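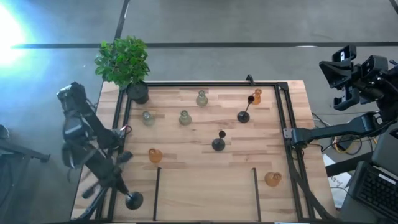
What is changing for small savers at Ojala?
From 2023-08-24, customers of Ojala can hold a part of their monthly savings in a fixed-term account without losing the right to stop paying in.

Judport – Ojala, the savings and investment house of the Gerau region, opens today its new account for people who save small amounts over many years. The account is called Pokia. It is offered in all our branches and by post, and the opening costs nothing.

Pokia is made for savers who do not want to follow the markets every morning. The customer chooses a monthly sum, from 4 pounds upwards, and decides how much of it goes to a fixed-term deposit and how much to a broad fund of shares. The division can be changed once in each quarter. When the customer does not choose, half goes to each side.

We have prepared this account since March. Before the launch we asked 600 of our customers how they think about saving after a year of high prices. Of these, 61 per cent told us that they keep more cash than they would like, and that they have not moved it for fear of choosing a bad moment. Many of them remember a year in which their fund fell and they sold everything at the lowest point. Some did not come back to shares for a long time, even when prices had already recovered.

It is this experience that we had in mind when we wrote the rules of the account. The monthly payment is small, it goes out on the same date, and a fall in the market does not change the plan unless the customer asks for it. A sale of the whole fund part is carried out after a waiting time of four working days, and during this time the customer can still withdraw the order free of charge. Partial sales are carried out on the next working day.

The fixed-term part runs for one year and is then renewed, if the customer has not given other instructions. The rate is set at the start of each term and stays the same until its end. The rate sheet hangs in every branch and is also sent with the first letter. The value of the fund part can go down as well as up, and a customer may receive back less than was paid in.

A test with 206 customers was held in the Judport branch before the summer. They asked us mainly for two changes, and we have made both. The yearly statement now shows the costs in pounds and not only in per cent, and the two parts of the account are printed on one page.

Existing customers with the older Ojala savings plan do not need to do anything. Their plan continues under the same conditions. Those who wish to move to Pokia can do this with a short form – the date of the first payment is kept, and there is no charge for the move.

About Ojala
Ojala offers savings accounts, funds and pension plans to private customers in Gerau and the towns near it. The head office is in Judport.

Information for editors
The full conditions and the rate sheet of Pokia can be requested from the press office of Ojala in Judport. Questions which arrive before noon are answered on the same working day.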